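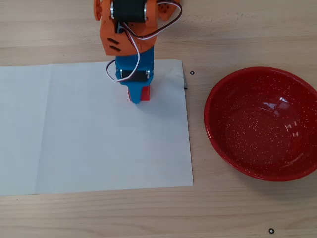

Udo over the paper with the block, bowl on the right.

Ticket: Udo lets go early on the way to the bowl
Opened by: Oksana Hordiienko
Date: Wednesday, April 7, 2021
Status: open (mostly fixed? see the end)
Board: Furnent, firmware 2
Control software: Moketti

Hi all! Me again, with the orange and blue arm. For anybody who missed my December ticket, Udo is the little printed arm I built on my kitchen table, and his whole job in life is to pick up a red block from a sheet of paper and put it in a red bowl. Yes, I know, red on red. The bowl is the one I like and the block came out of the kids' toy box, and there's no vision on this thing anyway, it's all recorded positions, so the color makes no difference to him.

What happens: he goes down, closes on the block, lifts it nicely, and then somewhere in the swing over to the bowl the fingers relax and the block drops. Sometimes it lands on the paper, sometimes it hits the rim with a lovely clang and goes under the fridge. No error in the Moketti log. The gripper servo just reports a new position as if I'd asked for it, and I definitely didn't.

What should happen: block in bowl.

Things I tried, in the order I tried them, so please don't tell me to do these again (said with love!):

Slowed the swing way down. He dropped it later, but he still dropped it.

Reprinted the blue fingers with deeper teeth near the ends. Nicer grip, same drop. I'm keeping them though, they look great.

Swapped the power supply with the one from Farina, my other arm, which never gives me any trouble. No change, and Farina was happy on Udo's supply, so I'm calling the supply innocent.

Raised the closing target on the gripper. This made it worse! The servo got warm enough that I could feel it through the plastic, and then it let go even sooner. That was my first real hint, and I should have paid more attention to it than I did.

Unplugged and replugged every connector from the base up. Nothing.

Then I did what I should have done first and sat there moving him by hand, power on, torque on for the gripper only, with the block held. Base rotation, fine. Shoulder, fine. Elbow, fine. Wrist tilt, and there it went. Every time the wrist rolled past a certain angle, the fingers let go. I did it over and over like a kid with a light switch. 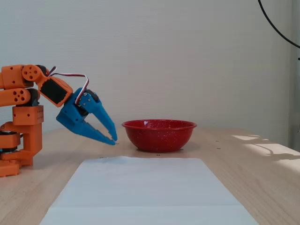

So my theory at that point was the cable. The red, white and dark bundle makes a loop up there at the gripper, and when I put it together I was stingy with the length because I hate floppy wires. At that wrist angle it gets pulled tight where it goes into the housing. I took the small screws out, opened it up, and one of the crimps on the signal side was hanging on by what looked like a single strand. Wiggle it and the servo loses signal for a moment. On this board, when the signal comes back, the gripper goes to its startup position, and guess what I had set as the startup position? Open. Of course.

What I changed:

Made a new gripper cable with a proper bit of slack in it. It bulges out in a big arc now and catches the light and it's ugly, but it doesn't pull.

Put the closing target back down to 500, where it was before I started messing with it. The servo stays cool again.

Changed the startup setting in Moketti from "go to home" to "hold last position". If you're on the same board, look for it under the joint settings, not the general ones. It took me forever to find.

Re-recorded the wrist waypoint at 142 so he comes at the bowl a bit flatter and doesn't need to roll as far.

Results so far: I let him run all through dinner and he only missed when I bumped the table reaching for the salt, and I'm not putting that one on him.

Why I'm leaving the ticket open: I still don't like that the log shows nothing at all when a servo drops off the line and comes back. I'd have found this on day one with a single line of text. Is there a debug level that prints it? I looked through the settings page and the wiki and couldn't see one. If there isn't, can somebody move this over to feature requests for me? I don't seem to have the button.

Also, if anybody has a printable clip for holding a cable loop away from the wrist on these orange brackets, please drop the file in here. Mine is held with a twist tie from a bread bag at the moment, and I'd like to have the bread bag back.

Oksana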